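Spoke to the letting manager at Pivmont on a Wednesday, her lunch hour, sandwich going the whole time. Subject: damp. Always damp, in February 2024 more than ever.

"People ring and say mould, and they want it painted. I won't paint it. Paint's the last thing."

She looks after 65 flats on the Jedevby side of the river. Older ones mostly, solid walls, no cavity. First question to any tenant is wether they dry washing indoors. Second is whether the vents are taped up. Usually they are. Drafts, heating bills, you can see why.

"I'm not telling anyone off. It costs a fortune to heat these places and then I come round asking them to open a window."
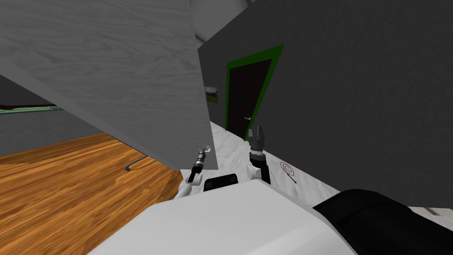
Two of the tenants see it differently. One wrote to me afterwards that the window advice was fine for people who were home all day, but she worked shifts and wasn't leaving a ground floor sash open till nine at night for anyone.

Put that to the manager by phone. Long pause. "Fair enough. Then it's fans."

Fans are the row at the moment. Kocabaş, the owners, will pay for bathrooms, not kitchens. She's had quotes, more than 200 a flat fitted, and she thinks that's cheap next to replastering.
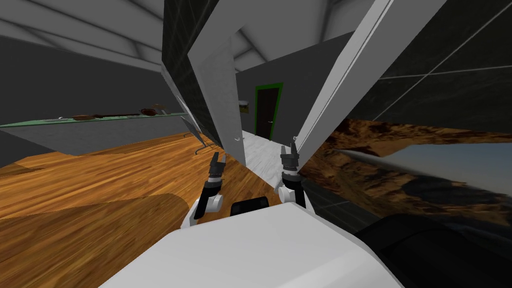 Rent arrears came up next, briefly, she didn't want it printed. Back to air then, and how it gets from one room to the next. A white door frame like this one is where she'd look first, she said, becuase a door shut tight with no gap under it keeps the wet in the one room all night. Trim the bottom. Cheap job.

Would she live in one herself?

"I did, two years. Top floor. Lovely light, black corners."

The kitchen fans go back to Kocabaş in October.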